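Galtura Hand Kit review: teaching a robot by doing the dishes yourself

By Leonie Weidemann
13 March 2019

The sales pitch for the Galtura kit goes like this. You hold a gripper, you do a chore with it, and the recordings train an arm that will later do the same chore without you. No joystick, no headset, no programming. I had my doubts when I read it, and after 22 evenings with the thing I still have most of them.

Setup took me 2 hours. The manual says 40 minutes, and maybe it's 40 minutes if you wrote the manual. The Wirnov software refused my first login, then wanted the jaws opened and closed over and over before it would let me record anything. Once it was happy it stayed happy, I'll give it that.

I picked clearing a table as my test task, because it's what I'd want a robot for. Pick up a bowl, put it down somewhere else, go again. With bare hands I don't think about this at all. With a gripper I thought about it constantly. Where do the fingers go on a round rim? How hard do I squeeze when I can't feel the bowl?
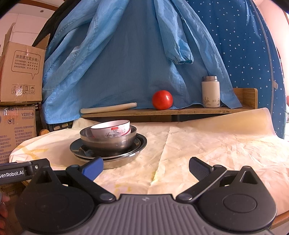 Jaws open, with the stacked dishes waiting on the left side of the table.

Steel dishes were the easy part, as long as they weren't nested. Getting one bowl out of another means sneaking a finger pad over the rim at the right angle, and I fumbled it a lot. The software keeps your fumbles unless you delete them. Do you want a robot that learned from those? I didn't, so I spent more time throwing out bad takes than making good ones.

My wrist also had opinions. The grip is fine for ten minutes and then it isn't. Anyone planning long sessions should borrow one first.

Compared with the Nernlow remote, which has you steer the arm from a chair, the hand kit is much faster. I could get through several takes in the time the Nernlow needed for one. But with the remote you see the arm struggle while you drive it, so you learn what it can and can't reach. Holding the gripper, I kept making moves that came easily to my elbow, and I had no way of knowing if the arm could copy them.

Akolgo, the shop that sells it, promises a reach checker in July. I don't score promises.

Good: quick to record, solid jaws, decent grip on steel rims.
Bad: slow setup, tiring, far too much sorting afterward.

I'm sending mine back. If the reach checker ships, I'll try it again.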